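Home | News | Visits | Members | Contact

Print this page | E-mail this page

Open afternoon at Fondetti

In January 22 of us went to the open afternoon at Fondetti, who build robotic hands and arms. The coach left at 1 pm and we were there well before the first talk, so there was time for tea.

The talk covered how the firm started and what it sells now. The hand we had come for is called the Gindness. We were told it has 133 parts, and that the one on show had been through 2000 test grips before our visit. After that we went up to the workroom, a bright place with big windows along the back wall and blue beams overhead.

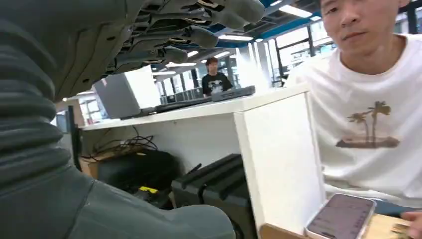

The staff work at ordinary desks with the hand beside them, and we could stand as near as we liked. It is larger than I had expected. The forearm is covered by a ribbed grey sleeve, and the fingers are grey too, with dark joints. Most of the questions were about repairs - a worn finger can be changed on site, but the forearm goes back to the makers.

Parking is poor, so take the coach if you go. The lift was out of order and there are two flights of stairs. We were back by 6 pm.

Recent items
Visit to the Potgieter bottling plant
Fatus trade fair: report
Coach fund now at £2826
Programme for spring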